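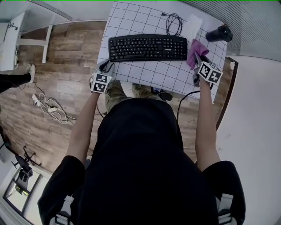
Keyboard wiping at the grid table, with the pink cloth at the number pad end.

Progress report to the Gullel small grants desk
17 January 2020
From Mariann Veres, Stuver workshop

Hello again! You asked for something a bit longer than my last note, so get a coffee. I'll start with the keyboards, as that's what most of your money is going on, and then get to the room and the budget.

As you know from the application, we take in used office equipment, clean it, check it and pass it on to schools and evening classes. When I wrote to you in September we had a heap of boxes and no real system. We now have 1,178 keyboards logged in and 776 of them cleaned, tested and back in boxes. I'm really happy with that (I had told Ferenc Rácz we'd be lucky to see 600-something by now, and he has reminded me of it more than once). The rest are on the shelves by the door, sorted by plug type.

The cleaning table has settled down nicely. We work on a white table with a printed grid sheet over it, black squares on white, and I'd fight anyone who tried to take it away. A crumb shows up on white paper the second it falls. We line the keyboard up along the grid, full-size ones lying straight across, and coil the cable behind it. Before the grid sheet everybody put things down wherever they liked and the cables went everywhere. The sheets do get grubby, and we swap them out when the squares start to go gray.

Cloths were a bigger subject than I expected. We began with paper towels, which left fluff between the keys, and then tried a box of blue cloths that shed even worse. The pink ones are the keepers. They wash well, they don't leave bits behind, and they're easy to find on a table full of black plastic! Jhonatan Betancur likes to start at the number pad and work left. Jinlong Meng goes the other way. I've stopped having an opinion, the keyboards come out fine from both of them. What we did agree on is that the cloth only gets a light spray and the keyboard never gets sprayed directly. We lost a few in the early weeks to too much liquid and I'd like to not do that again.

Full-size boards with a number pad take longest, mostly on account of the grime along the bottom edge and around the enter key. The older Drarker models are the worst for it, and their lettering rubs off if you scrub, so those get a soft brush first and then the cloth. The compact ones are quick. A bad one can still eat up half an hour, and I've told people they can put a truly awful keyboard in the parts box and move on.

Now the room. The wood-look floor has held up well and sweeps clean in no time, good news given the amount of stuff that gets shaken out of keyboards. Power is still my main headache. We only have wall outlets on one side, so we're running off power strips on the floor, and the white cables end up in a tangle next to people's feet. Győző Bíró has priced a cable channel along the wall and two clamps per table, which would get the strips up off the floor. It comes to around 60 dollars, and I'd like to take it out of the furniture line, where we underspent. Could you let me know if that's okay, or do you need a form from me?

Otherwise spending is where we said it would be. Cloths and sprays came in a little under, boxes a little over (they got more expensive in the fall and I didn't see it coming). The testing software from Were is paid up through the end of the grant. Receipts are in the folder you set up for us, apart from the one for the shelving, which I'm still chasing.

One thing did slip. I promised you a written cleaning guide and it isn't finished. There's a draft, Jinlong has been through it with a red pen, and the section on sticky keys needs redoing from scratch. I'd like to move that to the next report if you can live with it. The mice haven't been started either, but they were always planned for after the keyboards.

Next up is the rest of the shelf by the door, then the first handover to the evening classes. They've asked for full-size keyboards only, so we're pulling those forward. If you want to come by and see the place, please do, and bring any old keyboards you have lying around!

Mariann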